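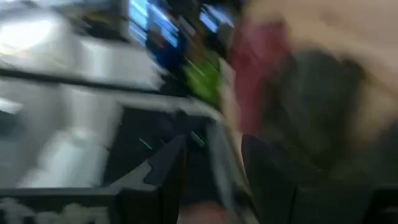
PRIRUDMONT, 1/18/19 - Felik has released its equipment planning schedule for two-arm handling cells, a budgeting document for buyers of small automated workstations. The schedule divides a purchase into arms, grippers, sensing, bench equipment and spares, with a separate line for each. Wrist cameras fall under sensing and are priced together with their cabling. Image blur during arm travel, strong enough to turn a blue glow or a bright green item into a diagonal streak, is treated as a planning matter: buyers are asked to state whether images are needed during motion or only at rest, and to budget for shutter speed and lighting to match.

The grippers are listed apart from the arms. Fingers are entered as wear parts with their own replacement interval, and Felik recommends that a first order include spare fingers for both arms of each cell. A planning period of 18 months is used throughout.

Bench equipment covers the table, bins and any fixed camera beside or above the work. Plain open bins are accepted for soft goods such as folded fabric, and no custom trays are specified at the purchasing stage. Overhead clearance must be measured with both arms raised, taking in ducts, light fixtures and hanging cables.

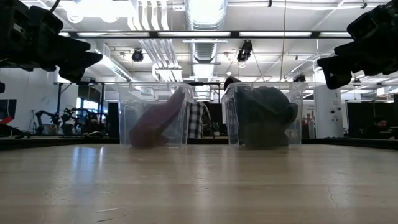

Two grippers over a wooden table, with soft items in clear plastic bins.

The schedule was prepared with Druso, an integrator, and Fagerlund, a supplier of bench systems. A draft issued in October contained 300 line items. The released version contains 200, after duplicate entries for fasteners and power supplies were merged. Of these, 92 are marked as required for a first installation. The remainder may be deferred to a second budget period without changes to the cell layout.

Prices are not included. Buyers enter quotations from their own suppliers, and the worksheet returns totals by cell and by budget period. Delivery, installation and operator training are carried as separate costs.

The schedule is available on request from the Felik sales office in Prirudmont.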